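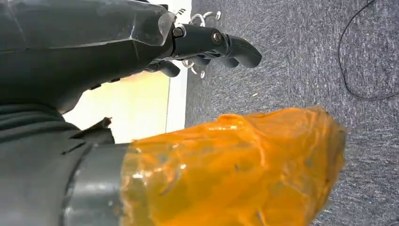
Posted in: Scanning & Documents > PDF

Scanned PDFs come out enormous. Can I shrink them without wrecking the text?

Inger Baldursdóttir
I'm slowly scanning my grandmother's recipe notebooks (so much fun, her handwriting is gorgeous!) and saving each one as a PDF. The first came out at 300 MB and my email won't touch it. I ran it through an online shrinker and the pencil notes in the margins turned to grey mush. I scanned at 600 dpi in full colour because I figured more was better. Is there a setting in between? I'm using Pronero on a fairly old laptop and I'd love to send copies to my cousins.

Senthil Mathew
Scan at 300 dpi. 600 is overkill for a notebook.

Manikandan Kulkarni
What a great project! Senthil's right about 300 dpi, but you don't have to rescan what you've already done. Open the big PDF in Pronero, go to Save Reduced Copy and choose Custom instead of Small. Set colour images to 300 dpi and the JPEG quality to High. The Small preset drops everything to 100 dpi, and pencil just can't survive that.

Leave it in colour, too. Black and white makes tiny files and it's brilliant for typed letters, but it turns every pixel fully on or fully off, so faint pencil vanishes and old paper stains come up as black blotches. Greyscale is a decent compromise if the pages have no coloured ink.

Keep your original somewhere safe and only ever make the smaller copies from that one. If you compress a copy of a copy the fuzz builds up around the letters. I did this to a whole box of my dad's letters back in April and had to start over (my own silly fault!).

If it's still too big to email, split it by chapter. Mine went out in 3 parts and everyone could open them.

Tharun Shenoy
You could also try turning on text recognition, I think that makes it smaller? Not sure it works on handwriting though.

Related topics
Pronero won't remember my custom save settings
Rotating only the odd pages in a PDF
Joining several scans into one file
TIFF or PDF for keeping old letters?
Scanner adds a blank page at the end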